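About us

Jorkow began the way a good many small firms do, with one person being asked the same question over and over again. Imad Ghanem had spent years buying equipment for other people, and friends kept ringing him up to ask what a robot arm ought to cost, whether the cheap one would do, and how much to put by for all the bits that never appear in the brochure. After a while it seemed sensible to make a proper job of it, and we have been helping people plan and budget for automation ever since.

Most of our customers are small. They run repair shops, care services, guest houses and laundries, and they would like a machine to take on some of the folding, lifting and sorting that fills up the day. They rarely have an engineer to ask, and they have usually had a quote through the post that frightened them a little. We sit down with them (tea helps) and go through it line by line until everybody knows what is being paid for.

We like to start with the work as it is done in an ordinary home, among ordinary belongings – a puffer jacket on a bed is a much fairer test of a gripper than a neat row of plastic blocks.
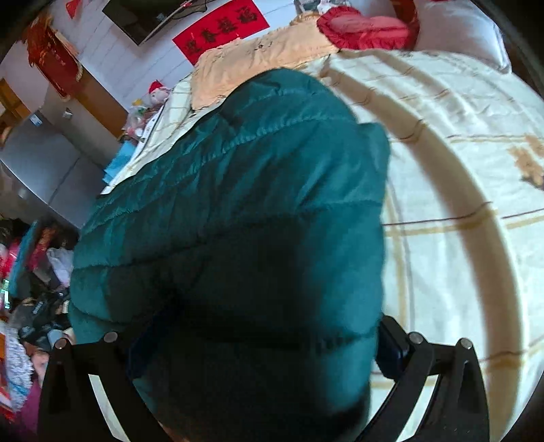
What we do

We write equipment plans. A plan from Jorkow sets out what to buy first, what to hire, what can wait until next year and what you may never need at all. It covers the arm or the hand-held gripper, spare finger pads, cables, storage, training time and the cost of somebody looking after it all. Our shortest plan came to nine pages and our longest, for the Awwad guest houses, came to 251, though we should say that a good part of that was price lists.

Soft things are where budgets most often go astray, and we spend a lot of our time on them. Blankets and throws slide and bunch up, and a gripper that looks splendid in a showroom may want different pads before it is any use with bedding.

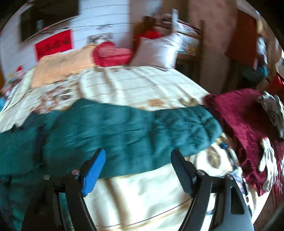 So we always ask for a trial period to be written into the order, and we ask the seller to say in plain words who pays for the return carriage. You would be surprised how many pounds hang on that one sentence. We also keep our own price book, which now has 878 entries, and Imad goes through it every December with a pot of coffee and a ruler. We take no commission from any maker, and our fee is agreed before we start.

How we work with you

Our first visit is free and lasts as long as it needs to. We look at the job, the room and the doorways, and we ask what you have already spent, which people are sometimes shy of telling us.
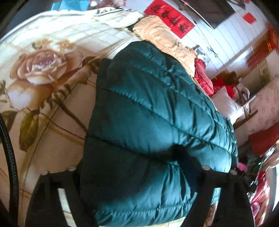

A budget for a first purchase is best built from the task upwards, and we begin by writing down the handful of things the machine must handle on a dull afternoon. Each of them goes in with its awkward points noted. A quilted jacket is a good one to have on the list, with its shiny padded ridges and the folds where the cloth gathers, and we would want any seller to show us their gripper on something of that sort before a penny changed hands. Then we price the job three ways – buying new, buying second-hand and hiring – and go over the figures with you in person. Some of our happiest customers decided to wait a year, and we were very glad to help them do it.

We have now written nearly 50 plans, for places as far apart as Flidmont and Flundon, and we still visit every one of those customers after the equipment arrives to see how the sums have held up. Where we have guessed wrongly we put it in the price book, so that the next plan is a bit better. 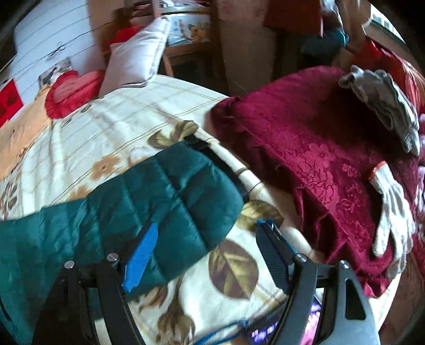 The team at Flundon told us that the line they were most grateful for was the one for spare parts, as they had left it out of their own budget altogether and had used up most of it by the spring. They asked us to pass on that anyone planning a second gripper should price the pads for both at the same time.

If you are thinking about a machine of your own, or have a quote in front of you that you can't make head or tail of, do write to us through the contact page. Imad reads everything himself and usually answers before nine in the morning.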